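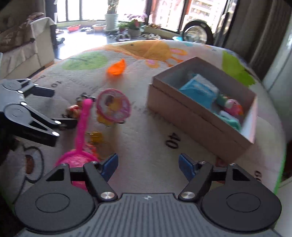 円形プレイマットの上に散らばった玩具と、青い指先パッドを備えた手持ち式グリッパー。右は玩具の入った段ボール箱。

手持ち式グリッパーの調達計画(てもちしきグリッパーのちょうたつけいかく)とは、把持動作の記録に用いる手持ち式の把持具について、必要数量、付属品、消耗品および更新時期を定め、予算に割り付ける作業をいう。ロボットアーム本体の導入計画に含めて扱われる場合と、独立した備品計画として扱われる場合がある。

概要
手持ち式グリッパーは作業者が直接保持して操作するため、アーム、架台、安全柵の費用を計上せずに導入できる。一方、家庭の居室など作業場所が分散する用途では、運搬箱、予備電池、記録媒体の比率が高くなる。見積書では本体価格のみが示されることが多く、付属品の範囲を書面で確認する必要がある。

費用の構成
費用は初期費と運用費に大別される。初期費には本体、カメラ、校正用具、収納具が含まれる。運用費には指先パッドの交換、リンク部の締結部品、データ保管、作業者の教育時間が含まれる。玩具や日用品などの対象物は、単価が低くても品目が多く、消耗品費として別に管理するのが一般的である。

数量の算定
両手作業を記録する場合、作業者1名につき2台を1組とする。予備機は組単位でなく台単位で持つ。左右で部品が異なる機種では、予備もそれぞれ用意する。対象物は形状と材質により区分し、網状のもの、薄い包装、変形する軟質品を硬質の成形品と分けて記載する。軟質品は劣化が早いため、補充の頻度を高く設定する。

指先パッドの交換基準
交換基準には把持回数による方式と目視による方式がある。Hilby方式は前者に属し、1000回の把持を点検単位とする。点検時に表面の摩耗、縁の剥離、取付部の緩みを確認し、いずれかに該当すれば左右同時に交換する。片側のみの交換は把持中心のずれを生じることがあり、校正の工数を増加させる。

事例
PrernimeroはDrineoの居室作業記録計画において、手持ち式グリッパー7組を調達した。計画を担当したAniela Czerwińskiは、当初11組であった要求数を、作業場所間の共用時間表を作成することで削減した。差額は予備パッドと対象物の補充に充てられた。発注は9月に行われ、納入検査は2018年10月30日に完了している。検査項目は開閉幅、左右の指の平行度、締結部の緩み、外装の損傷であった。

保守契約
保守契約には、故障品を返送して修理する形式と、代替機を先に受け取る形式がある。供給元のBrabecは両形式を設けており、後者では代替機の校正記録が添付される。作業の中断が許されない計画では後者が選ばれるが、返却期限を超えた場合の追加料金を予算に見込む必要がある。

課題
居室での作業は床面の敷物、家具、窓からの光などの条件が場所ごとに異なり、所要時間の見積りがばらつきやすい。このため片付けや配置の復元に要する時間を人件費に含めるかどうかで、計画間の総額を単純に比較できない。仕様変更によりパッドの取付寸法が変わると在庫が使用できなくなるため、予備品の一括購入には上限を設けることが多い。

関連項目
エンドエフェクタ
予備品管理
減価償却
受入検査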